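Handle slip (robotic manipulation)

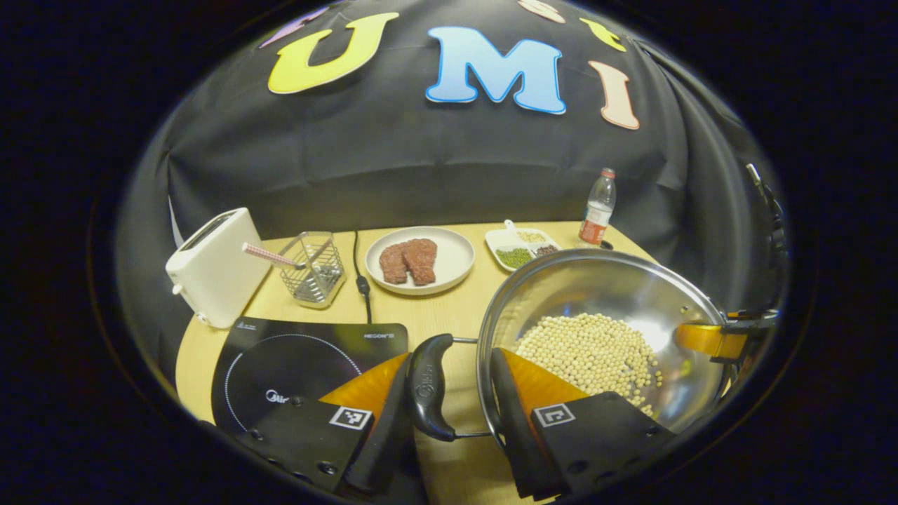
Handle slip is a fault in robotic grasping in which an object held by its handle turns, slides or tips between the fingers of a gripper while the fingers stay closed. It is most often reported with pans, woks, kettles and other cookware, where the weight sits well away from the point at which the object is held. The fault is treated as a safety matter when the object is hot, is filled with liquid, or is being moved near a person.

The term is used for both robot-mounted and handheld grippers. Handle slip differs from a dropped grasp, in which the object leaves the fingers completely, although one often leads to the other. Older maintenance manuals use the names "pan roll" for turning around the handle's long axis and "nose drop" for downward tipping of the far end.

Contents
1 Mechanism
2 Contributing factors
3 Types
4 Detection
5 Koter kitchen incident
6 Effects on demonstration data
7 Prevention
8 Response to a slip
9 See also

Mechanism

A two-finger gripper holds a handle by pressing on it from opposite sides. Friction at the pads resists sliding, and the size of the contact patch resists turning. A flat pad pressed against a rounded handle touches it along a narrow strip, so the grasp may carry the full weight of a pan and still give way when the pan is tilted by a small amount.

The load at the pads depends on the weight of the pan and on the distance from the pads to its center of mass. A wok with food in it has a center of mass somewhere inside the bowl. Holding the handle near its free end lengthens the lever arm and raises the turning load on the fingers. Holding it close to the rim shortens the arm but brings the pads nearer to the heat.

Loose contents make the problem harder to predict. Dried beans, rice and similar foods shift as the pan tilts, and the center of mass moves with them. Once enough of the contents has moved to one side, the turning load can rise faster than the control system responds. Liquids behave in much the same way, with the added effect of sloshing when the arm stops.

Contributing factors

The following conditions are commonly listed in fault reports:

Oil, steam or cleaning residue on the handle or the pads
Worn, hardened or badly seated finger pads
Molded handles that taper toward the free end
A loose bracket between the handle and the pan
Grip force set for an empty pan and not changed after filling
Sharp starts and stops in the arm path
Contact with the edge of a cooktop or another object during the lift

A loose handle bracket is easy to mistake for a gripper fault. The pan tips, but the handle itself has not moved in the fingers. Marking the handle with a grease pencil where the pads meet it will separate the two cases. If the marks still line up with the pads after the pan has tipped, the play is in the bracket.

Flexible fingers add a further complication. They bend to fit the handle, which gives a larger contact area, but they also bend under load. A pan can sag noticeably before any sliding takes place. Some authors count this as a form of handle slip and others do not.

Types

Axial roll is rotation of the handle around its own length. The pan tips to the left or right and may spill over its side rim. This is the most common type with round handles.

Pitch slip is rotation around the line joining the two fingers. The far side of the pan drops. It is typical when the handle is held near its free end.

Linear slip is sliding of the handle along the pads. It usually happens when a pan is dragged or when the handle is held at a steep angle. Linear slip also changes the lever arm, so pitch slip may follow.

The types are often mixed. A pan that rolls may stop when its rim touches a table or cooktop, then slide as the arm keeps moving.

Detection

Finger position alone is a poor sign of slip, as the opening between the fingers may not change while a round handle turns between them. Motor current has the same weakness. Force sensors at the wrist can detect a shift in load, and tactile pads can pick up the fine vibration that comes before gross sliding.

Cameras mounted near the fingers are also used. Square printed markers on the fingers allow software to work out the finger positions, but they give no direct information about the handle. Slip has to be found by following the pan itself. Shiny metal makes this difficult, as reflections of lamps and moving equipment can be taken for movement of the pan. Tracking a matte part, such as the handle or its bracket, generally gives fewer false alarms.

Koter kitchen incident

A frequently cited case took place on Sat 28 April at the Koter test kitchen, where an arm fitted with a Trerano two-finger gripper was moving a steel pan of hot oil from a cooktop to a cooling rack. The handle rolled during the transfer and oil spilled across the bench and onto the floor. No one was hurt. The work area was closed for 2 days.

The inspection found that the finger pads had been replaced shortly before the run and that one of them was not fully seated. The grip force had also been left at the setting used for an empty pan. The controller recorded the grasp as successful throughout, since the finger opening stayed within its permitted range.

Celtico, which had supplied the control software, issued an update in December of the same year. It added a short test lift after each grasp and blocked the arm from continuing if the wrist load changed during the test. Operators criticized the first version for stopping too often with pans of loose food, and the hold time was later made adjustable.

Effects on demonstration data

Handle slip also affects recordings made with handheld grippers to teach robots by demonstration. A person who feels the pan begin to turn will correct it by moving the wrist, often without noticing. The recorded path then includes a correction but may hold no record of the force that prompted it. A robot that repeats the path with a secure grasp can tilt the pan the wrong way.

In a review of 200 pan-lifting recordings, the Ha manipulation group marked 12 as containing visible slip. The group removed those recordings from its main set and kept them separately for testing slip detectors. Other groups keep such recordings in the main set and label the affected section, on the view that a robot needs to learn how to recover.

Prevention

Common measures include holding the handle closer to the rim where heat permits, using shaped pads that wrap partly around the handle, and lowering arm acceleration when the pan is full. Grip force should be set with the heaviest expected load in place. Excess force is not a complete remedy, as it can crush soft grips, deform flexible fingers or push a tapered handle out of the pads.

Pads should be cleaned with a degreaser that does not harden the material. The Trerano maintenance sheet calls for a seating check after every 10 hours of cooking work and after any pad change. Screws on the finger plates are checked at the same time.

Trials with a new pan or handle are normally carried out cold, using dry beans or another harmless fill. A cold trial does not reproduce the effect of oil or steam on friction, and the results should not be used to approve work with hot liquids.

Response to a slip

When slip is detected over a stable surface, the usual response is to stop sideways movement and lower the pan slowly. Opening the fingers is blocked until the load has been taken by the surface. Increasing grip force during the slip may stop the movement, though on tapered handles it can make it worse.

People should stay clear of the pan and should not try to catch or steady it by hand. If the cooktop is on, it is switched off before anyone reaches into the work area. The handle, bracket and pads are inspected before the next run, and the grasp is repeated with an empty pan.

See also

Grasp stability
Finger pad wear
Protective stop
Learning from demonstration
Slosh control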